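3/26/25
FOR IMMEDIATE RELEASE

**Dridance opens orders for garment handling cells, with a flat price and a planning kit for small laundries**

SKUNDENTHORPE. Dridance is taking orders as of today for its Elus line of garment handling cells, for laundries, uniform rental shops and sports clubs that wash their own kit. One price per cell. Arm, gripper, wrist camera, frame, install, first year of service. No separate software bill.

Short version for buyers: the cell picks up one garment at a time from a pile and gets it ready for folding. Soft stuff is the hard part. Shirts and towels have been on the market for a while, but shorts, slick fabric and anything with an elastic waist tend to get left to people, and that is where a lot of smaller shops told us their hours go. So the test work at Skundenthorpe has leaned on sportswear from the start.

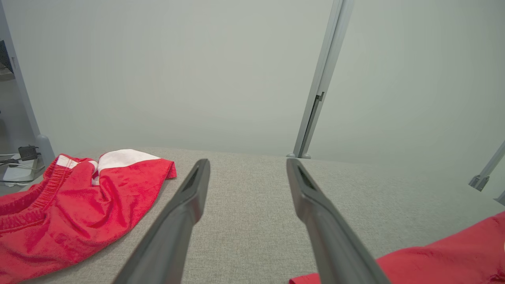

Pricing was the biggest complaint we heard from shops that looked at automation and walked away. Quotes that came in three parts, then a fourth part. Elus is quoted on one sheet. The lease runs 74 months, or buy outright, and either way the service terms are the same. Lease customers can swap the gripper fingers for a newer set once during the term at no charge. Buyers get the same swap at cost.

**What to budget for besides the cell**

The planning kit goes out free with every quote request and covers the stuff that usually gets missed:

- Floor space. Each cell needs 86 square feet including the walk-around.
- Power. One regular circuit per cell, on its own breaker. Please don't share it with a dryer.
- Work surface. The cell will work over a fabric-covered surface, so ask before you order new tables. Some sites can keep what they've got.
- Staff time. Plan on 9 working days from delivery to sign-off, with one of your own people free for at least half of each day. This is the line most shops leave off and then it hurts.
- Spares. Finger tips wear. The kit has a page on how many sets to keep on the shelf, by load.
- Network. Wired, please. Wi-fi is OK for reports only.

There's also a worksheet for working out wether the cell pays for itself at your volume. It may say no. Shops with a very light load, or with mostly flat linen, will probably do better with other gear and the worksheet says so on page one.

**Trials**

Shops can send in a bag of their own garments before signing anything. We run them at the Skundenthorpe test room and send back the video and the raw numbers, misses included. Team shorts, jerseys, aprons, scrubs, whatever you wash most. No charge for the first bag, return shipping is on us.
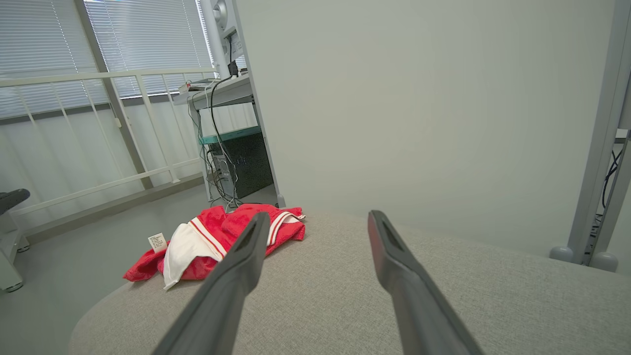 *Red garment with white trim under the open gripper, Elus test work.*

Trial slots are first come first served. Nearly 70 were asked for before this release went out, so expect a wait. Bags should be clean and dry and have a packing list in them. Please no hangers.

**Distribution**

Tsuji will handle sales and field service outside our home area under a deal signed in December. Same price sheet, same terms. Customers who order through Tsuji get install crews trained at Skundenthorpe, and the parts come out of the same stock. Existing Tsuji accounts can add a cell to their current service contract, ask your rep for the add-on form (the old form still works but takes longer).

**Ordering and lead times**

A deposit holds a build slot. The deposit is refundable until we confirm a ship date, after that it goes toward the balance. Sites ordering more than one cell can stagger delivery, and we would suggest it: get the first one running, see what it does to your sorting area, then bring in the next. Shops on a fixed budget year can lock the price now and take delivery in the next one, so long as the order is in writing.

Trade-in is not offered at this time. Might be later.

**About Dridance**

Dridance designs and builds handling equipment for laundries and textile service shops. Its test room and assembly floor are in Skundenthorpe. Elus is it's first product line sold with a flat price.

**Contact**

Dridance press desk, Skundenthorpe. For quotes and the planning kit, ask for Elus sales. For trial bags, mark the box TRIAL on two sides and put your return address inside as well as out.

###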